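Vale a pena pagar a extensão de garantia num aspirador?

Comprei um aspirador vertical na Brukstead e no caixa me empurraram a garantia estendida da Hivley, 300 reais por mais 3 anos. O aparelho custou 424 na promoção. Disse que ia pensar e tenho até o fim de agosto para decidir. Alguém já usou isso de verdade ou é só dinheiro jogado fora?

ritinha_sul

Faz a conta: com mais um pouco você compra outro novo. Eu desconfio de qualquer seguro que o vendedor oferece com tanta vontade. Pede as condições gerais por escrito e lê a parte das exclusões. Na minha, bateria e escova eram "itens de desgaste", e são as duas coisas que estragam.

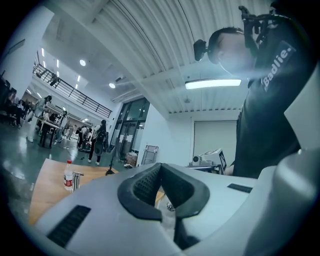 Outra coisa, a estendida só começa quando acaba a do fabricante, então veja a data de início no contrato. E se já assinou, pergunte o prazo para cancelar antes de aceitar a conversa de que não dá mais.

ze_da_tomada

Eu não pagaria. Talvez numa geladeira, e mesmo assim com um pé atrás.

marcos.p

Comigo funcionou, mas era uma máquina de lavar Ziteo e o conserto sairia por 500. Demorou bastante e tive que ligar várias vezes. Em aspirador não sei dizer.

lu_andrade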